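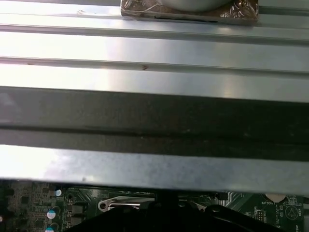
On the Care of Metal Covers and Chassis Parts

The following notes concern the handling of sheet metal parts in older electronic equipment. They reflect my own practice at the home bench and are offered to readers who have written to request more detail than was given in the December entry on fasteners.

Metalwork receives little attention in most repair accounts. The circuit board is discussed at length, the power supply is tested and documented, and the cover is set aside on the floor until the final step. I followed the same procedure for many years. My position changed after a Desmet tuner was returned to me with an intermittent hum. The board was in good order. The fault was a poor connection between the cover and the chassis, where a film of grime had built up along the folded edge.

Inspection

Inspection is conducted before any cleaning takes place. A lamp is placed low and to one side so that the light travels across the ridges. Overhead light conceals a great deal on brushed metal. The bright areas wash out, and small marks disappear into them. The lamp should be moved at least once, as a mark that is lost from one side will often be plain from the other.

Particular attention is given to the ridges and to the lines of shadow beside them. Rust-colored specks tend to be found there. A speck may be surface rust, old flux, dried coffee or a fragment carried in from another part, and it should not be assumed to be any of these until it has been touched with a damp cotton swab. If the color transfers, the matter is generally closed. If it does not, the spot is marked on a sketch of the part and examined again under magnification.

Achilleas Deligiannis has taken issue with the sketch in previous correspondence and considers it excessive for a part of this size. His objection is noted. I have retained the practice.

Dust removal

Loose dust is removed with a soft brush, working along the channels from one end to the other. Brushing across the ridges pushes the dust into the corners, where it packs down. Where a circuit board sits below an overhanging edge of metal, the board must be covered first. A sheet of clean paper tucked under the lip is sufficient. Compressed air is not used at this stage.

The brush I prefer is a Fondberg with natural bristles, purchased as part of a set of 6, of which two remain in usable condition. The others were lost to solvent, through my own carelessness.

Cleaning

Isopropyl alcohol is applied to the cloth and never to the part. Strokes follow the direction of the grain. A circular motion will leave a haze on brushed metal that cannot be wiped off, and I regret to report that the cover of my Clenent receiver carries such a haze permanently.

Darker matte areas require separate judgment. Some are a coating and some are only accumulated dirt, and the two can look very much alike. A small trial in a corner is recommended. On one chassis I removed what I took to be residue and found bare metal beneath it. The coating has not been replaced.

Wrapped components

Components wrapped in film or foil are left as found. The wrapping may be insulation, shielding or simply the packing in which a spare was stored, and its purpose cannot be established by appearance alone. Wrapping that has wrinkled is not necessarily wrapping that has failed. Kyriaki Tsoukalas wrote to me on this subject after removing the film from a module in her Sirkine amplifier, and the replacement module cost her 147 dollars.

Reassembly

Contact surfaces are wiped once more immediately before the cover is fitted. All screws are started by hand before any is tightened. The cover of the Desmet tuner is held by 42 screws, a number for which I have found no justification in the service literature, and the full operation takes 70 minutes when conducted without interruption.

A continuity check between cover and chassis completes the work. The reading is entered in the log with the date.

Correspondence

Makis Spanos has asked whether the same procedure applies to painted steel. It does not, and a separate entry will be prepared. Aurelio Cisneros is thanked for the loan of the Clenent service manual, which will be returned to him as soon as the remaining pages have been copied.

Posted 07/08/2025

14 shares | 3 comments

Copyright Kosmas Vlachopoulos. All rights reserved. | Contact | Back to top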